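Kapitel 4: Die Zavivent-Wallbox in Betrieb nehmen

Sie haben Kapitel 3 hinter sich, die Box hängt an der Wand, und der Elektriker ist wieder weg. Ab jetzt sind Sie dran. 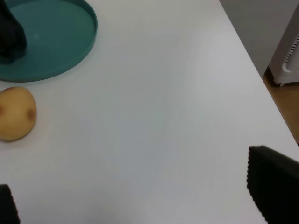
Halten Sie die Karte mit dem Gerätecode bereit. Sie steckt in der Innentasche der Anleitung, also dort, wo man zuletzt sucht. Ohne Code lässt sich die Box nicht anmelden, und unser Kundendienst kann ihn nur gegen Kaufbeleg neu ausstellen.

4.1 Erste Anmeldung

1. Schalten Sie die Sicherung der Wallbox ein. Der Leuchtring blinkt weiß. Das dauert bis zu zwei Minuten und lässt sich durch Anstarren nicht beschleunigen.

2. Öffnen Sie die App Zavik auf dem Telefon und wählen Sie »Gerät hinzufügen«.

3. Geben Sie den Gerätecode ein. Die Null hat einen Schrägstrich, das O hat keinen. Die meisten Anrufe bei uns drehen sich um diesen Satz.

4. Wählen Sie Ihr WLAN aus. Die Box versteht nur 2,4 GHz. Wer ausschließlich ein 5-GHz-Netz betreibt, muss am Router das zweite Band einschalten.

5. Warten Sie, bis der Ring dauerhaft grün leuchtet. Leuchtet er gelb, fehlt die Firmware. Bestätigen Sie dann »Aktualisieren« und lassen Sie die Sicherung in Ruhe.

Vorsicht: Während der Aktualisierung niemals den Strom abschalten. Die Box startet danach möglicherweise nicht mehr und muss ins Werk nach Bolcombe. Dort ist es schön, aber Ihr Auto hat nichts davon.

4.2 Ladeleistung einstellen

1. Tippen Sie auf »Leistung« und geben Sie den Wert ein, den der Elektriker im Übergabeprotokoll notiert hat. Der Regler geht bis 100 Prozent. Das ist kein Vorschlag.

2. Stecken Sie das Kabel erst in die Box, dann ins Fahrzeug. Es rastet hörbar ein.

3. Starten Sie eine Probeladung und lassen Sie sie 15 Minuten laufen. Stecker und Kabel dürfen handwarm werden. Werden sie heiß, beenden Sie die Ladung in der App, schalten Sie die Sicherung aus und rufen Sie den Elektriker zurück.

Hinweis: Manche Fahrzeuge begrenzen die Leistung selbst, vor allem bei Kälte und kurz vor voller Batterie. Die App zeigt dann weniger an als eingestellt. Beschwerden hierüber richten Sie bitte an das Auto.

4.3 Fehlermeldungen

Fehler 806: Die Box erkennt kein Fahrzeug. Stecker ziehen, zehn Sekunden warten, neu stecken. Prüfen Sie auch, ob im Fahrzeug eine Abfahrtszeit programmiert ist. Es wartet dann bis in die Nacht und hält das für klug.

Fehler 1819: Der Fehlerstromschutz hat ausgelöst. Nicht wieder einschalten. Rufen Sie einen Fachbetrieb oder unseren Partner Balogh.

Ring leuchtet gar nicht: Sicherung prüfen. Ja, auch die im Keller.

Das Protokoll speichert die letzten 1.000 Ladevorgänge, danach wird der älteste überschrieben. Wer mit dem Arbeitgeber abrechnet, exportiert die Liste vorher unter »Verlauf«.

Stand: 20. November 2022, Redaktion: Dénes Szalai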